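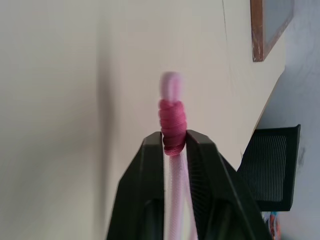
Mohit Chaudhary wants to know if the Vatanmont rope works is worth the drive if you only have a morning. Yes. Go early, the tour fills up and they do not take names by phone.

Notes from the June open day, typed up fast before I lose the paper.

## Getting there

Gretow exit, then follow the river. Signs are small. Parking is the gravel lot behind the old dye house, free, full by 10 a.m. We got the last spot next to a hay trailer. Restrooms are at the far end of the yard, go before the tour and not during, because they lock the long shed behind you.

## The long shed

This is what you came for. One room, 1,357 feet, dirt floor most of the way, tin roof. Rope used to be laid by walking it backward the whole length. They still do it twice a day for visitors. Our guide had us take hold of the strands and walk, and wow it pulls. By the halfway post my hands were buzzing. A kid in front let go and got a very calm talking to.

Strands are twisted one way, then the rope is laid the other way, and that's why it doesn't just unwind on you. I have read that a dozen times and never got it until I felt it try to turn in my hand.

Smell is tar and dust. Wear shoes you don't like.

## Braiding room

Louder. Much louder, take the ear plugs at the door. Cabrera braiders, old ones, green paint worn off where people lean. Bobbins chase each other around in a figure eight and cord comes up out the middle. I could of stood there an hour. Small cord mostly, for blinds, tents, bags, craft shops. They dye the yarn before braiding, and the woman running the end machine said reds are the worst, no two batches match and customers always notice.

Spliceing demo was in the corner, standing room only, saw maybe half of it. Whipping the ends was easier to follow: lay a loop along the cord, wrap tight over it, tail through, pull it under, trim. We each got a length to try. Mine slid right off. Second one held.

## Food

Sesuvcombe bakery had a table in the yard. Onion rolls gone by noon. Coffee okay. $4 for a slice of plum cake and I'd pay it again.

## Shop

Seconds bin is the place to look. Odd lengths, off colors, sold by weight. I came home with more than 12 pounds of it and no plan. Dog leads, probably. Full spools are up front and not cheap.

## Odds and ends

- tour runs 114 minutes on paper, ours went over
- cash is faster, one card reader for the whole shop
- no strollers in the long shed
- next open day is in the fall, they hadn't picked the date yet

Mohit, if you go, ask to see the tar kettle. It's not on the tour but they let us look in.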